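발표자 노트 / 동아리 연합 발표회, 금요일 오후
제목: 광장을 건너는 가장 느린 방법
발표 시간 13분. 넘기면 사회자가 일어섭니다. 작년에도 일어섰습니다.

슬라이드 1. 인사

자율주행 로봇 동아리 '존포트(Sonport)'라고 소개할 것. 이름의 뜻을 묻는 분이 꼭 계신데, 창립 멤버가 졸업하면서 답을 안 남기고 갔다고만 말한다. 길게 끌지 말 것.

로봇 이름은 '부타(Wuta)'. 한 학기 과제는 단순했습니다. 캠퍼스 광장을 한쪽 끝에서 반대쪽 끝까지, 사람이 조종기를 잡지 않고 건너기. 신청서에는 '비정형 실외 환경에서의 강건한 자율 이동'이라고 썼습니다. 심사하신 분들도 광장 건너기라는 걸 아셨을 거라고 믿습니다. (여기서 웃음이 안 나오면 그냥 넘어갈 것)

슬라이드 2. 왜 광장인가

복도에서는 잘됐습니다. 복도는 벽이 양쪽에 있으니까 로봇 입장에서는 손잡이를 잡고 걷는 셈이죠. 우리는 복도 성적표를 들고 의기양양하게 밖으로 나갔습니다.

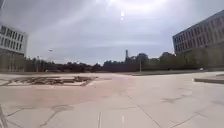

그리고 첫날 깨달은 것이, 우리 위치 추정 코드가 벽을 얼마나 사랑하는지였습니다. 벽이 멀어지면 부타는 자기가 어디 있는지에 대해 점점 창의적인 의견을 내기 시작합니다. 로그를 보면 어느 시점에 부타는 자기가 도서관 3층에 있다고 확신하고 있습니다. 자신감 수치는 복도에서보다 높았고요. 이 부분은 천천히 말하기. 발표 통틀어 제일 중요한 교훈인데 농담처럼 들려서 늘 묻힌다.

슬라이드 3. 지도 만들기

지도 프로그램은 직접 짰고 이름은 '리스(Lis)'입니다. 356개의 특징점 묶음으로 광장 지도를 만들었습니다. 많아 보이지만 그중 상당수가 나뭇잎이었습니다. 나뭇잎은 바람이 불면 이사를 갑니다. 11월에는 아예 퇴거합니다.

그래서 나무를 빼고 건물 위주로 다시 잡았습니다. 이건 좋은 생각이었는데, 좋은 생각에는 늘 후속편이 있습니다.
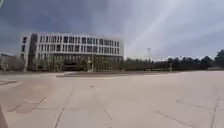

후속편의 제목은 '반복 무늬'입니다. 특징점 매칭은 비슷하게 생긴 것이 줄지어 있으면 한 칸 옆으로 미끄러집니다. 저 건물 위층처럼 좁고 긴 창과 밝은 세로 살이 번갈아 늘어선 외벽이면, 어느 창이 어느 창인지 사람도 손가락으로 짚어 가며 세야 합니다. 부타에게는 손가락이 없습니다. 결국 창 하나하나를 쓰는 걸 포기하고 지붕선과 건물 모서리처럼 한 번만 나오는 것에 가중치를 줬더니 미끄러짐이 확 줄었습니다. 건축과 친구들에게는 미안하지만 로봇이 좋아하는 건축은 따로 있습니다.

(시간 확인. 여기까지 6분 안쪽이어야 함. 연습 때는 8분이었음.)

슬라이드 4. 바닥

바닥 이야기는 짧게. 포장 줄눈을 차선처럼 따라가면 되지 않겠느냐는 의견이 있었고, 제 의견이었습니다. 줄눈은 사방으로 갑니다. 부타는 성실하게 다 따라가 보려고 했습니다. 반나절 만에 기능을 껐고, 커밋 메시지는 화면에 띄우지 않겠습니다.

대신 바퀴 회전수와 관성 센서를 믿는 비율을 올렸습니다. 짧은 거리에서는 이쪽이 훨씬 얌전합니다. 긴 거리에서는 조용히 틀어집니다. 시끄럽게 틀리는 것과 조용히 틀리는 것 중에 무엇이 나은지는 동아리방에서 아직 토론 중입니다.
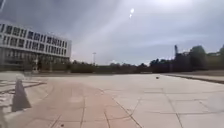 Hanna Szulc의 리허설 의견은 이랬다. 실패담이 재미있는 건 알겠는데 청중은 로봇이 결국 건넜는지부터 궁금해한다, 4번 슬라이드까지 그 말이 없으면 안 건넌 줄 안다는 것. 그리고 '조용히 틀린다'는 대목에는 숫자를 하나라도 넣으라고 했다.

맞는 말이라 반영. 여기서 바로 말할 것: 건넜습니다. 2번. 시도 횟수는 질문이 들어오면 답한다. 숫자도 하나 넣는다. 보정 없이 바퀴만 믿고 갔을 때 도착 지점의 오차가 거의 400센티미터였습니다. 센티미터로 말하면 정밀해 보입니다.

슬라이드 5. 대회 준비

다음 목표는 교내 로봇 대회 '지르칸체(Zirkance)'의 실외 부문입니다. 규정집은 읽었습니다. 제가 읽은 건 아니고 1학년 부원이 읽고 요약해 줬는데, 요약본이 원본보다 깁니다.
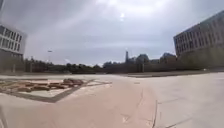 그림 4. 밝은 포장면, 가운데는 분홍빛이 도는 띠. 왼쪽은 바닥 테두리 안의 붉은 블록.

남은 일은 이렇습니다.

밝기 변화 대응. 해가 화면에 들어오면 자동 노출이 바닥을 포기하는 경우가 있어서, 노출 계산 영역을 아래쪽 절반으로 제한하는 중.
낮은 장애물. 라이다 높이보다 낮은 것은 부타의 세계관에 존재하지 않습니다. 깊이 카메라를 아래로 기울일지 하나 더 달지 결정 못 함. 하나 더 다는 쪽은 예산이 없고 기울이는 쪽은 나사가 없습니다.
복구 동작. 지금은 길을 잃으면 제자리에서 한 바퀴 돕니다. 그래도 모르겠으면 한 바퀴 더 돕니다. 멀리서 보면 즐거워 보입니다.

슬라이드 6. 질문

예상 질문과 답.

왜 GPS를 안 썼나: 썼습니다. 건물 옆에서 값이 튀어서 참고용으로만 둡니다.
비 오면 되나: 방수 등급은 비닐봉지입니다.
코드 공개하나: 주석을 정리하고 나서요. 주석에 사람 이름이 너무 많이 나옵니다.
신입 부원 받나: 받습니다. 나사 가져오시면 면접 없습니다.

마지막 슬라이드에 동아리방 위치 띄워 둘 것. 노트북 충전기 챙기기.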